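School Uniform Grants – Frequently Asked Questions

Who can apply?
Any parent or carer living in Altstead or Henside whose child attends a state school and receives free school meals. Foster carers should contact the grants office before applying.

How much is the grant?
£50 for each primary pupil. Secondary pupils receive a further £40 towards PE kit. 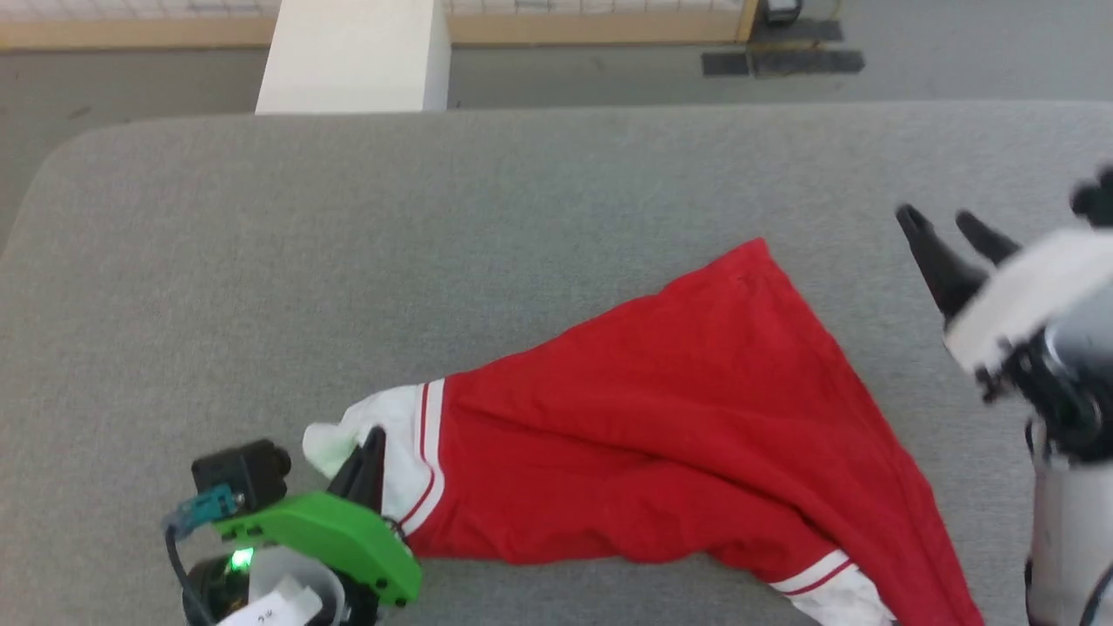
What may the grant be spent on?
Uniform, school shoes, coats and sports clothing. Bags and stationery are not covered.

Do I need to keep receipts?
Yes. Receipts must be kept until the end of the school year, and we may ask to see them.

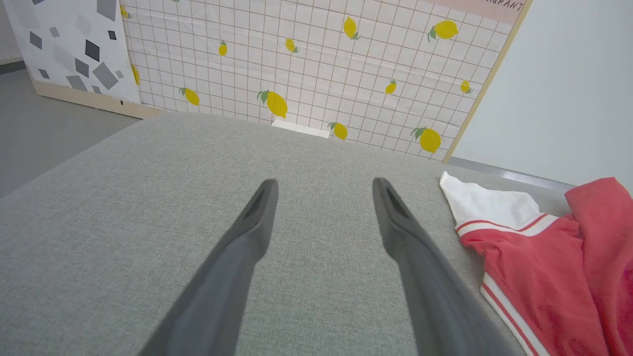
When is the closing date?
Applications must reach us by 20 October. Late forms are held over to the spring round.

My child has changed school. Can I apply again?
Only one grant is paid per child in each school year – a change of school does not alter this. The new school may be able to help from its own funds.

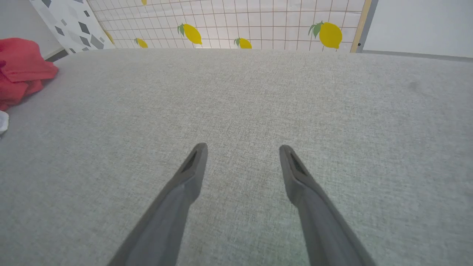

How will I be paid?
By bank transfer, within 3 weeks of a decision. Applicants without a bank account may ask for a voucher.

Can I appeal?
Appeals should be made in writing to Jolene Pearce, Grants Officer, Altstead. Please include your reference number.

Page last updated: Jul 13, 2023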